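Household Tips: Keeping a Room Easy to Work In
Prepared by the Nevis home robotics study

The Nevis study tests tidying methods in simulated rooms before any advice is given to householders. Each trial begins with the gripper open and empty.

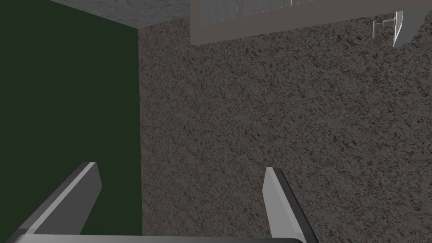 Results to May cover 2,362 trials, of which some 2,000 used the standard room layout. Finbarr Breathnach compared two ways of approaching a small item: straight down, and from the side. The side approach failed more often where items stood close together.

Keep a hand's width between small items on any raised surface. Place soft toys and baskets apart from teapots and other breakables. Pick up books left on the floor before moving rugs or furniture.

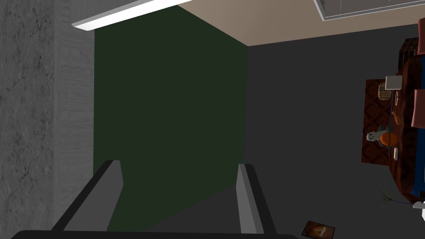

Cords and Coverings

Run cords behind furniture where possible. Fold coverings so that they do not hang over the edge.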